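Progress note for Siv Haugen, February

Siv, sorry this is short and a bit scrappy, wanted to get it over to you before the 4 o'clock call. Covers the Asdale store-room clear-out and the start of the sorting bench. Longer version with the receipts to follow.

**Where we are**

- Back room at Asdale emptied. Took longer than planned, the shelving was screwed to the wall in places we didn't expect.
- Sorting bench up and in use. Light wood top, metal bins on it.
- Lending list started. 1486 items entered so far, mostly toys, kitchen bits and small cleaning things.
- Forkska have taken the broken plastic. Viklund have not come back to us on the textiles, chased twice.

**Money**

Nothing alarming. Underspent on van hire as Brondus let us share a run. Overspent on labels, we bought the cheap ones first and they peeled, so had to buy again. Would like to move the van saving across to cover it, if you're happy with that just say yes by email and I'll put it in the file.

**The sorting**

Original plan was to sort at the door, one category per bin, toys here, kitchen there. Didn't work. People bring a carrier bag with everything in it and they want to hand it over and go. We had a queue out to the car park on the first morning and two people left with there bags.

So now it goes in mixed. One lot gets tipped in the front bin, someone goes through it at the bench, and each thing is checked, wiped, labelled and put on the right shelf. Slower per bag but the door is quick and that's what people notice. We've set 30 minutes as the most anybody does in one go before swapping, it's dull work and mistakes creep in with the labels.

Rules at the bench, as they stand:

1. Empty the whole bag before starting, don't pick.
2. Anything with bristles gets looked at properly. Worn = out.
3. Cups and bowls, check the rim with a finger.
4. Toys, check for small parts and sharp bits. If in doubt leave it for the second person.
5. Bin wiped out between lots.

No. 5 is the one that gets skipped. I've put a note on the wall.

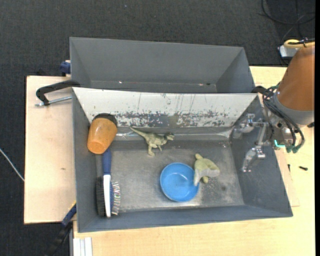 The bins themselves need a decision. They're the old grey metal ones from the workshop, sound enough but scruffy, paint chipped and plenty of scratches. Options as I see it are (a) leave them, (b) sand and repaint, (c) line them with something soft. I'd go for (c). Paint will only chip again with the stuff being tipped in, and a liner would cut the noise which is bad when both are going. No price yet, asking Brondus whether they have offcuts.

**Not going so well**

Toys are the sticking point. Kitchen things are easy, a bowl is a bowl, everyone writes the same thing on the label. Toys come in under all sorts of names. We have "dinosaur", "dino", "T rex" and "monster (green)" in the list and some of those may well be the same animal entered twice. Same with brushes, is it a dish brush, a scrubbing brush or just brush. I'm writing a short word list so everyone uses the same terms. Should of done it at the start.

Also the returns shelf is too high for some people. Will drop it when the drill comes back.

**Next**

- Word list finished and stuck up at the bench
- Clean the doubles out of the lending list
- Liners priced
- Viklund: one more try then look for someone else for textiles
- 8 more shelf boxes, same size as the last lot, already in the budget
- Open evening at Asdale, you said you might come? Let me know and I'll save you a parking space, it fills up

**Needed from you**

The yes or no on moving the van money. And whether you want the lending list as a spreadsheet or printed for the next report, last time I sent both and I think only one got opened.

Photos of the shelving will come with the receipts.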